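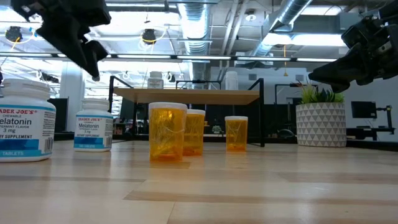

Die beiden Greifer der Zelle Hattar über dem Tisch, vorn die Tablettendosen

Juni, 16:40 Uhr
Von Oluwaseun Okeke an die Liste Rimia

Hallo zusammen,

> der rechte Greifer an unserer Zelle meldet nach dem Einschalten
> "offen", steht aber ein Stück zu weit zu. Links ist alles in
> Ordnung. Referenzfahrt habe ich zweimal gemacht, der Wert bleibt
> bei 957. Muss der Antrieb getauscht werden, oder reicht neu
> anlernen? Wir fahren noch die alte Girine-Firmware.

bitte noch nichts tauschen. Wir hatten den gleichen Fehler an Hattar, und der Antrieb war in Ordnung. Der Wert für "offen" sollte bei rund 900 liegen. Bei uns war nach dem Wechsel der Finger der alte Nullpunkt im Regler geblieben. Die Referenzfahrt läuft dann sauber durch, rechnet aber mit dem falschen Versatz weiter.

So sind wir vorgegangen:

Zelle stromlos machen und die Finger von Hand ganz öffnen. Das muss ohne Ruckeln gehen. Hakt es, sitzt meistens das Kabel am Gelenk zu stramm in der Schelle. Dann die Schrauben am Fingerträger lösen, beide Finger gegen den Anschlag schieben und über Kreuz anziehen. Wieder einschalten, im Girine-Menü den gespeicherten Versatz löschen und erst danach referenzieren. Wer zuerst referenziert, schreibt den alten Wert gleich wieder zurück – das ist uns auch passiert.

Zur Kontrolle nehme ich die Kamera am Handgelenk. Bei offenem Greifer müssen beide Fingerspitzen gleich weit von der Bildmitte weg sein.
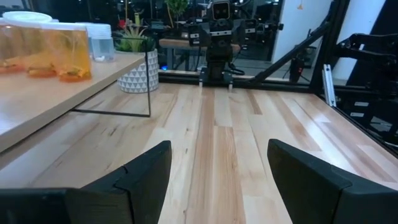
Wenn eine Spitze weiter innen steht, obwohl der Wert im Regler stimmt, sitzt der Finger schief auf dem Träger. Dann hilft kein Anlernen, dann muss er noch einmal herunter. Die Auflageflächen vorher abwischen, bei uns klebte dort ein Rest Schraubensicherung.

Danach lasse ich den Greifer langsam auf eine Dose zufahren und schließen, 3 Mal pro Seite. Weicht die Endlage um mehr als 2 Schritte ab, fange ich von vorn an. Mit den glatten Dosen sieht man einen Versatz eher als mit dem Prüfklotz, weil sie sich beim Schließen wegdrehen.

Zur Firmware: Rastirari hat uns die neue Version geschickt, wir haben sie aber noch nicht aufgespielt. Ob der Versatz damit beim Fingerwechsel von selbst gelöscht wird, weiß ich nicht. Falls jemand sie schon laufen hat, bitte kurz melden.

Viele Grüße
Oluwaseun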